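Welcome to Rollstead! We're a small play-based preschool on Manalastas Street, with 2 classrooms and a whole lot of wooden blocks.

## Blocks first

Every child starts at the block table, and some hardly leave it all year (we get it!).
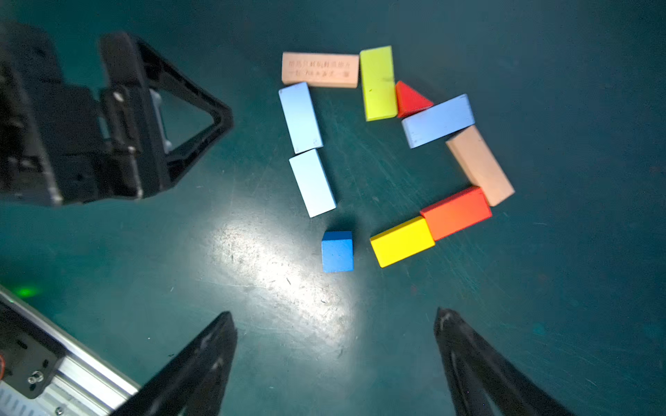
*Wooden blocks set out in an open ring.*

The sets are mixed – bricks, cubes, prisms, one printed with Chinese characters – and the tabletop wears its scratches proudly.
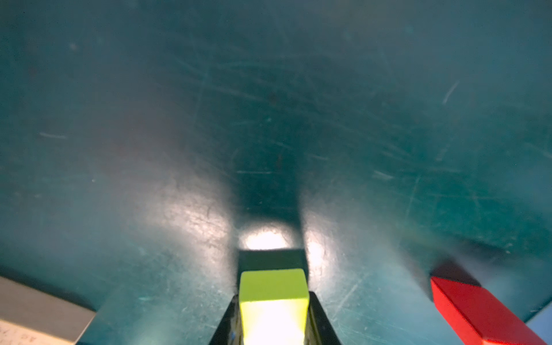 Color talk comes easily at this age. Is it yellow or is it green? A group can happily argue that one until snack, and we let them.

Families are welcome to join block time for 90 minutes on open mornings in June. Bring socks you can kneel in!

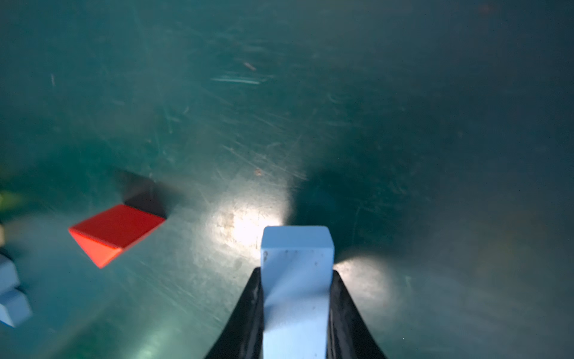
## Find us

316 Manalastas Street, side door.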